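FOR IMMEDIATE RELEASE

Tendamari launches the One Basket Evening, a tidying program for people who don't tidy

PLERNITZ, 6 April 2018. Household goods shop and class space Tendamari today opens sign-up for the One Basket Evening, a short home course on clearing the sofa, the bed and the chair where everything lands. Starts this month. No shelving to buy, no labels, no app.

The idea is small. One basket per room. Walk round once, everything that doesn't belong on the soft furniture goes in. Then the basket gets emptied the same evening, item by item, before bed. The emptying is the hard bit and most of the course is about that.

"People have had enough of being told to throw away half their house," said Jenő Gulyás, who runs the classes at Tendamari. "They want to sit down. There is a phone charger on the seat, a box of something from the drugstore, a towel from this morning. Get those off and sit down. We start from there."

The program grew out of a winter trial with 38 households in Plernitz and nearby Hivlow. Each got a basket and a one-page sheet, and kept a log of what went in. Logs came back in all states, one with soup on it. What turned up most was bathroom stuff that had wandered: floss, creams, plasters, hair ties. After that towels and cloths, then paper. Receipts, folded notes, instruction leaflets out of medicine boxes. Toys came lower than expected, even in homes with small kids.

So the course has been re-ordered around the bathroom things. Session one is now called Back to the Sink and covers medicine and care products in particular, which should not stay in a basket overnight where children or pets can get at them. Session two is cloth. Session three is paper, and it is the longest, bring a pen.

What participants get:

One round basket, mesh or woven, choice of colors while stock lasts
The one-page sheet, revised
Three evening sessions, 75 minutes each, at the Tendamari back room on Ko Street
A follow-up visit at home if wanted, Hivlow and Plernitz only

There are 300 places across the spring and summer groups. Cost is 10 dollars per person including the basket. Two people from the same household can share one place, and the organisers would rather they did, becuase arguments about whose cream it is are easier to settle in the room.

Why mesh? Tendamari tested solid bins first. They came back full. Things sank to the bottom and were forgotten, and with a lid on it was worse. With open sides you can see what you have left to do from across the room, and crumbs and dust fall out, so shake it over the sink now and then. A basket with a soft rim is kinder to fleece throws and anything with a lace or knitted edge that might snag. Round ones also fit better on a sofa seat, oddly. Square ones tip against the cushions.

On throws and blankets: leave them on. Earlier versions of the sheet said to strip the sofa first and people gave up right there. Now it says clear the top, straighten the blanket over the arm and back, done. Washing is a seperate job for a separate day. Used tissues never go in the basket, they go in the trash on the first pass. Same for wrappers and dry leaves off the houseplants.

A typical bathroom-heavy load on a fleece blanket, with floss picks, a blister pack and a white waffle cloth in a red mesh basket:

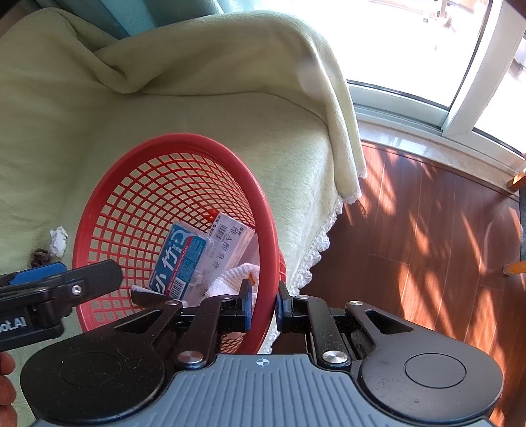 Tülin Tatlı wrote in after the trial to say the sheet should be firmer about towels. A damp one at the bottom of a basket, she pointed out, will get into every paper box sitting on top of it, and she would have people carry cloths to the laundry by hand and keep the basket for dry things only. The revised sheet takes up part of this. Damp towels go straight to the rail. Dry ones can ride along.

Also new is a version for shared apartments, put together with Khang Ninh, who teaches the Hivlow group. One basket per person there, different colors, parked by the door of each room. Anything left in the shared living room at the end of the evening goes in its owner's basket and no comment is made. Owner unknown, it goes on the kitchen table till breakfast.

A fall round is planned for September if the first groups fill. Dates for that later.

Sign-up at the Tendamari counter or by phone during shop hours. Baskets can be collected from the counter once a place is confirmed, blue is already running low. The sheet on its own is free, take one, no need to join.

Press contact: Nurhan Çınar, Tendamari, Ko Street, Plernitz. Interviews with Jenő Gulyás on request, mornings are best. Visits to a session by arrangement, please ask first as the back room is small.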